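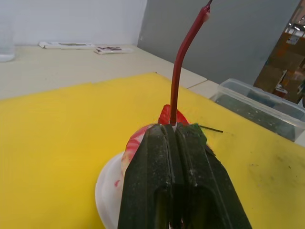
Arif Yusof thinks I've lost my mind, and he told me so over the phone on Monday. You don't quit sugar in December, he said, you quit in January like everybody else and you have the pie first.

He has a point. But I'd already added up my grocery receipts for the fall (I keep them in a shoebox, don't ask) and I'd spent $387 on sweet stuff. Just me! I live alone with a cat who only eats tuna.

So I made rules. Fruit was fine, honey was cheating, and anything from Clavirell, the bakery at the bottom of my street, was out until New Year's. I lasted five days. Then Edit Bíró came by with a walnut roll from her mother's recipe, still in the dish towel, and I ate two slices standing up in the hallway with my coat on.

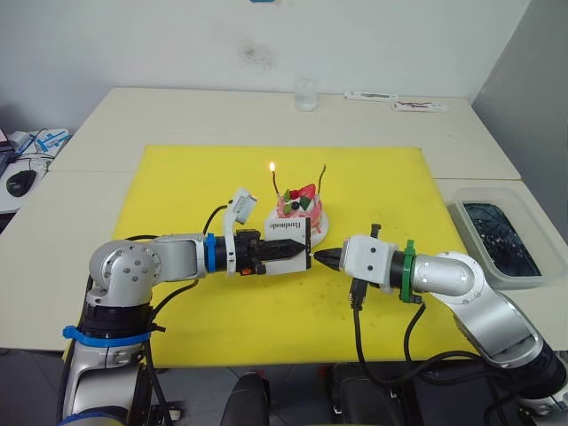

After that I loosened things up a bit – dessert on weekends, and only if somebody I know baked it. That one I could live with. I walked home the long way to skip Clavirell's window, some 40 minutes instead of 25, and I started sleeping better, which could have been the walking. My coffee tasted awful for a week and then it tasted like coffee.

Arif called again last night. He wanted to know if Edit has any of that walnut roll left.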